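In defence of the grey striped carpet

People with taste do not choose grey striped carpet. It arrives with the lease. Ours came from Bondora at 38 a square metre, and I have heard it called depressing by visitors who then dropped biscuit on it and could not find the biscuit.

I rest my case. A plain carpet is a witness. Stripes keep quiet about crumbs, chair legs and most of February. The one thing they won't forgive is black cloth, which sheds pale specks of its own and looks unbrushed by ten in the morning - I have bought 40 lint rollers and lost the argument. 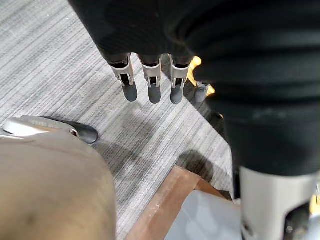
Stripes are all very well until the fitter lays one tile the wrong way round, came the reply from the next desk, and then you'll look at nothing else for nine years. I went and checked. By the door, second row. I had been perfectly happy until then.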